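Home / Shop / Dogs / Coats & Jumpers / Handuvetti Dog Jumper

Handuvetti Dog Jumper

Hand-finished wool jumper for small and medium dogs
Made by Turska
Sizes: XS, S, M, L, Long S, Long M
Colours: Oatmeal, Moss, Brick, Navy

The Handuvetti is a pull-on jumper for dogs that feel the cold. It covers the back, chest and most of the belly, with two short front sleeves and a folded collar. The back legs are left free. It goes on over the head and there are no buckles, zips or Velcro to catch in the coat.

We first sold it as a winter-only item. Customers kept asking for it in spring and early autumn, so it is now in the shop all year in four colours. Brick is the newest of these and replaces Plum, which has been discontinued. A few Plum jumpers in XS are still on the clearance page.

Fabric

The outside is a wool and cotton blend, knitted in a close rib. The belly panel is plain cotton jersey. Wool next to the skin bothers some dogs, particularly those with thin hair underneath, and the jersey panel deals with most of that. It is also the part that gets muddy, and jersey washes more easily than rib.

The collar is double thickness and can be worn folded down or pulled up behind the ears. There is a reinforced slot at the back of the neck for a lead, 3 cm long, so the jumper can be worn over a harness with the ring on top. If your harness fastens at the chest, put it on over the jumper.

The Handuvetti is not waterproof. It will cope with a light shower, but for a proper wet walk you want the Droren raincoat, which is cut wide enough to go over the top. Take the same size in both. 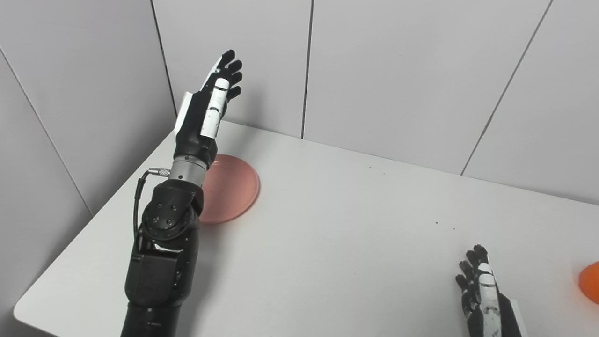 Siiri Bite
Product Editor, Dogs
September 13, 2023

Choosing a size

Measure your dog standing up. You need three measurements: the neck where the collar sits, the widest part of the chest just behind the front legs, and the back from the base of the neck to the start of the tail. Use a soft tape, or a piece of string and a ruler.

The chest is the one that matters most. If your dog falls between sizes, go by the chest and take the larger. The rib has plenty of give, but a jumper that is stretched tight all day will rub under the front legs.

Long S and Long M are for dogs with short legs and long backs, such as dachshunds, corgis and some terrier crosses. They have the same neck and chest as the ordinary S and M with extra length in the back panel. The sleeves are shorter so that they do not drag. Male dogs sometimes do better in the ordinary size, as the long belly panel can get wet. Send us your measurements if you are not sure and we will tell you which one to order.

Whippets and other deep-chested dogs are hard to fit in this style. The chest size that fits them is usually too loose at the neck. We suggest the Meredith fleece for these breeds. It has a drawcord collar and a higher cut at the waist.

Putting it on

Roll the jumper up from the hem to the collar, as you would with a child's. Slip it over the head, feed one front leg through and then the other, and unroll it along the back. Most dogs get used to this in a few days. If yours dislikes having things pulled over its face, widen the collar with both hands first and offer a treat through the hole.

Take the jumper off when your dog is left alone or sleeping near a fire or radiator. Check under the legs for rubbing after the first few wears.

Washing

Machine wash on a wool cycle, or by hand in cool water. Brush the loose hair off first. Do not tumble dry. Pull the jumper back into shape while it is damp and lay it flat on a towel. It will bobble a little under the chest in the first month, and a fabric comb takes this off.

Navy may lose some dye in the first wash, so keep it away from light colours.

Delivery and returns

Orders placed before 11 am on a working day go out the same day. Delivery is free when you spend £25 or more. Jumpers can be returned or exchanged within the usual returns period if they are clean and the label is still on. Trying it on indoors is fine. Please give it a quick brush before you send it back, as we can't resell anything with hair in it.

Exchanges for a different size are sent free of charge, once per order.

Customer questions

Does it come in a large?
Not at present. We have asked Turska for an L Long and a proper XL, and both are being looked at for next year. The current L fits most spaniels.

Can I get a matching one for my second dog in a different colour collar?
The collars are knitted in one piece with the body, so we can't mix colours.

Is it all right for puppies?
Yes, once they have had a few tries with it indoors. They grow out of XS quickly, so measure just before you order.

Will it fit a cat?
It has been tried. The XS fits a large cat on paper, but the sleeves are in the wrong place for the shoulders and we don't recommend it.

Stock

Oatmeal and Moss are in stock in all sizes. Brick is in stock in XS, S and Long S, with the rest due later in September. Navy in Long M is sold out. To be told when a size is back, choose it from the menu and leave your email address. For anything else about sizing or stock, write to Gediminas Pētersons on the customer desk through the contact form.

You may also like
Droren Dog Raincoat
Meredith Fleece
Turska Wool Blanket, Small
Fabric Comb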